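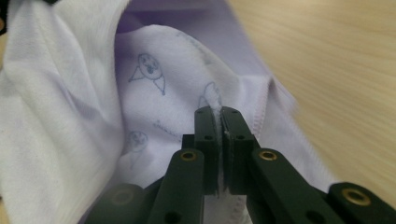 White cloth, edge pinched up.

Notebook, textile bench
22/07/2021

Shrinkage and rinse trial, continued from the February pages. The question is the same as before: why the Bestport table linen comes back to us short in the length and fine in the width, when the Hivwood linen, washed in the same machine on the same programme, loses a little both ways and then stops.

Set up as last time. Marks put in with cotton thread in place of the laundry pen, because the pen faded on two of the February samples and we ended up guessing. Stitch marks at 100 mm spacing, both directions, well away from the hems. Cloths left flat overnight before the first measurement.

Washed at the warm setting, line dried indoors, pressed from the back with no steam. Spin kept low. The fast spin puts creases in that do not come out under the iron, and then the ruler reads whatever you want it to.

First wash: Bestport short by 2 mm on the lengthwise marks, nothing I could measure across. Hivwood less than that both ways. Second wash: Bestport moved again, Hivwood did not. Third wash is in the machine as I write this.

The hems are a separate trouble. On the Bestport cloths the sewing thread does not shrink with the cloth, so the edge goes wavy after washing and someone always tries to iron it flat. Stop doing this. It stretches the hem and spoils the reading near it. If the edge ripples, write down that it ripples and leave it.

Counter on the washing machine stood at 1,215 cycles this morning. Filter cleaned, a lot of lint. Door seal is getting soft at the bottom and wants ordering before the autumn.

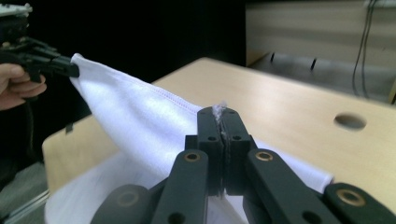
Rinse water

Did the rinse check between washes. Our tap water is hard and the Vlachopoulos powder leaves something behind in it — you can feel it on the dry cloth, slightly chalky. One extra rinse got rid of most of it. A small cup of white vinegar in the last rinse got rid of the rest, but the smell hung about in the drying room until the afternoon.

The Oltano liquid rinses out more easily and did not need the vinegar. It is worse on tea. Tea marks from the February batch are still there after two goes with it, and the powder shifted them in one. So powder for stained cloths and liquid for the measured ones, until somebody finds something better.

Drying line can take up to 100 cloths if they overlap, but they should not overlap. Damp patches where they touch. 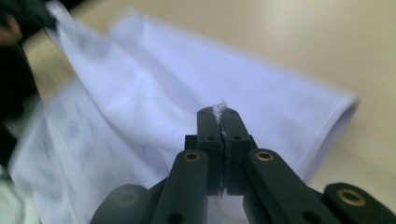

Jo Pettifer
Workshop technician, textile bench

To do next: measure after the third wash, once the cloths are fully dry, and again the following morning. Cut a strip from the spare Bestport length and soak it without any machine washing, to see how much of the loss is just water and how much is the drum. Same for Hivwood if there is enough left on the roll.

The steel rule has gone missing from the drawer again. I used the one from the cutting table, so please put it back there.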